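31/01/2019, bench 2, towel folding

Goal for the day: settle on a fold sequence simple enough to hand over to the Piras arm pair, and find out where the two-jaw grip gives trouble. Magdolna wants a yes or no on "can it fold laundry yet" for the Vavosness report. My answer so far is no for towels in general, maybe for one towel started flat and square.

Setup: hand-held grippers, one per hand, white mat with the grid. Tomomi folding, me on notes.

Grip points matter more than path. Terry cloth compresses, so the jaws close on pile before they close on the weave. If the pinch is shallow you get a tuft and the layer underneath stays put. Going deeper picks up two layers. By hand you feel the difference through your fingertips. Through the grippers Tomomi says she mostly judges it by eye.

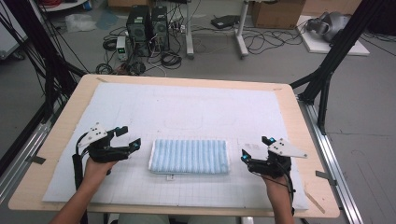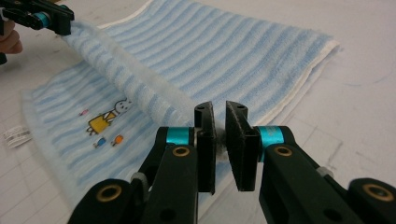

Blue towel on the grid mat, grippers in both hands.

Second issue is the edge rolling over on itself. With both ends pinched and lifted, the middle sags and turns under unless the two hands keep tension the whole way. A person fixes this with a flat palm. We have no flat palm. Elsa suggested a wiping pass with closed jaws; tried it, works on the top layer, drags the corner if pressed hard.

Care tags: leave them on. Gunnel asked if we should cut them off to make life easier. A real laundry pile has tags, and the Londasard people will ask.

Time per fold is about 50 s with grippers, 13 s bare-handed. The gap is nearly all regrasping. Not worth tuning speed until the pinch depth is sorted out.

Open:
- stiffer pad surface vs. rougher one, ask Alvar what Skodov has in stock
- start from crumpled, even once, so we know how bad it is
- the 2,000 fold target in the plan assumes no regrasp. Needs rewriting before Magdolna sends it on.

Mat goes back on the grid marks tomorrow, same corner as reference.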